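Stosmont bimanual sorting, software progress report
To: Theophilus Laryea
From: Esi Agyeman
18 November 2025

The planner rewrite we promised you in June is finished, in the sense that I have stopped rewriting it. Both arms now plan against one shared model of the table, so neither has to find out where the other one is by touch.

Planning time per pick is down from 60 ms to 52. I had forecast 40 and would be grateful if you didn't look up the earlier report. Most of the remainder goes on collision checks near the tray rims, which Gumholm treats as cliffs.

Perception is a mixed story. The segmentation model is good with large plain shapes and gets nervous when two objects touch, at which point it invents a third. Tetteh has a fix on a branch. The branch has been there a while.

Plaslow, our replay tool, can now step through a failed pick and show which module was to blame. It has made meetings shorter and slightly less friendly.

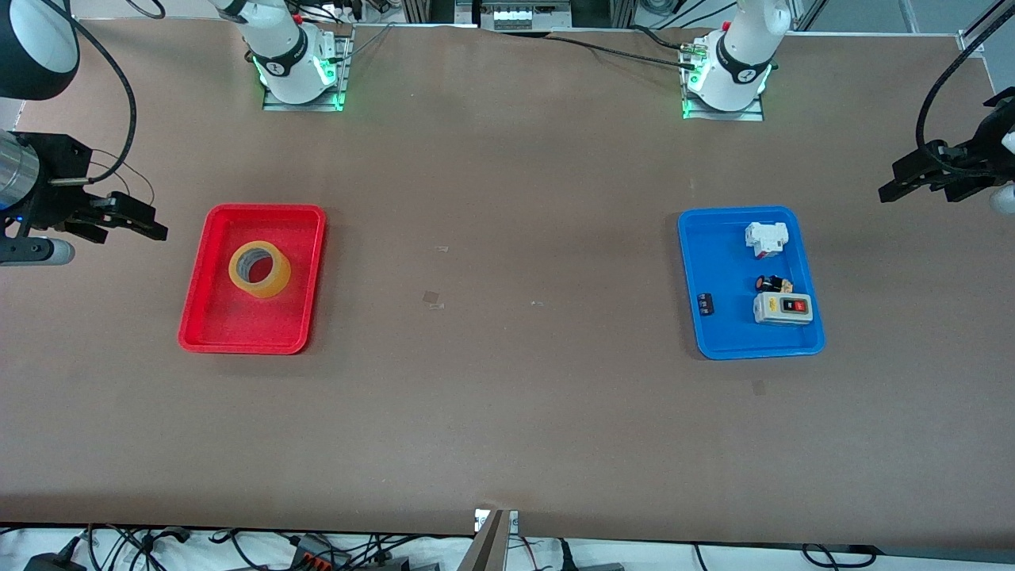
Obed Asante has read the draft and would like it noted that the switch box and the thing lying against it are still the hard case for the segmenter, that one roll of tape on a bare tray flatters any model, and that he wants 2 more weeks on touching objects before we report a success rate.

He can have them. The grasp scoring work moves back accordingly, and the budget doesn't change.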